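How to Set Up a Reading Log for Your Book Blog
By Rocío Cordero
Updated in May
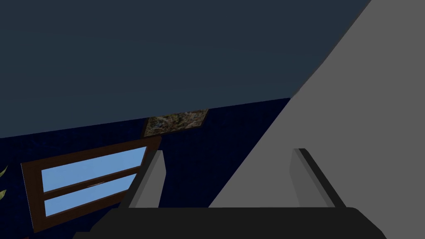

A reading log is the record a reviewer keeps between receiving a book and publishing a post about it. Contributors to the Plellbridge Readers' Network are asked to maintain one for every title they accept, including titles they do not finish. The instructions on this page apply to new contributors and to those moving from paper notes to a spreadsheet.

Before you begin

You will need a spreadsheet program, a list of the books you currently have on hand, and your posting schedule. Contributors who receive advance copies through Pralance should also download their request history. Allow one uninterrupted hour for the initial setup.

Step 1. Create the main sheet

Open a new spreadsheet and name the first tab "Titles." Enter the following column headings in the first row:

Title
Author
Format (print, e-book, audio)
Source
Date received
Publication date
Status
Post date

Freeze the first row so that the headings remain in view as the list grows. Enter one title per row. If you hold the same book in two formats, enter it once and note both formats in the same cell.

Step 2. Choose your status terms

Status terms should be few and consistent. The Network uses five: Waiting, Reading, Finished, Drafted and Posted. A sixth term, Set Aside, is reserved for books you have stopped reading and do not plan to review. Enter these as a drop-down list. Variant spellings will prevent the sheet from sorting correctly.

Step 3. Add the notes tab

Create a second tab named "Notes." Each entry should contain the title, the page number or audio time, and your comment. Keep quotations in a separate column from your own remarks, and copy them exactly. Advance copies are subject to change, and any passage you intend to quote must be checked against the finished edition before the post goes live.

A typical entry might read: "page 156, second visit to the lighthouse, the narrator contradicts her earlier account." Complete sentences are not required. The note must make sense to you several weeks later.

Audiobook listeners often find it difficult to stop and write. In such cases, record the time stamp alone and return to it at the end of the session.

Step 4. Enter your backlog

Begin with the books that have the nearest publication dates and work outward. Older titles may be entered in batches. One of our longest-serving contributors, Baltasar Toledo, entered 142 unread titles when he adopted this system and completed the work over several evenings. Of these, he marked 41 as Set Aside before opening them. Contributors are free to do the same with books they bought for themselves. Review copies require a short message to the publisher.

Step 5. Schedule a weekly update

Select one time each week to bring the log up to date. The editorial desk uses Tuesday morning, and contributors who share a joint column are encouraged to follow the same schedule. During the update:

Change the status of any title you have started or finished.
Transfer handwritten notes to the Notes tab.
Review the publication dates for the coming month.
Move any post that cannot be completed on time, and inform your column editor.

Step 6. Back up the file

Save a copy at the end of each month under a new name. Contributors who use Clonder may turn on automatic copies in the account menu. Those who keep the log on a single computer should store a second copy on a separate drive.

Taking a break

Contributors who need to pause should set all current titles to Waiting and leave the remaining columns unchanged. Notes already entered should be kept. On returning, read through the Notes tab before accepting new titles. A partly read novel can usually be resumed from good notes, although short story collections are easier to pick up after a long absence.

Questions about shared columns should be directed to Ainhoa Pacheco at the editorial desk.

Comments

Dardo Rivadeneira
Is there a preferred way to log a series? I have been giving each volume its own row but the titles sort out of order.

Rocío Cordero
One row per volume is correct. Add a column for the series name and another for the volume number, and sort by those two.

Leandro Vidal
Moved my notebook over last weekend. The separate quotation column has already saved me from passing off the author's line as mine. Would still like somewhere to put star ratings.

KettleReads
I keep my Set Aside books at the bottom in gray so I don't have to look at them. Works well enough.

Contact the editorial desk | © Plellbridge Readers' Network | Back to top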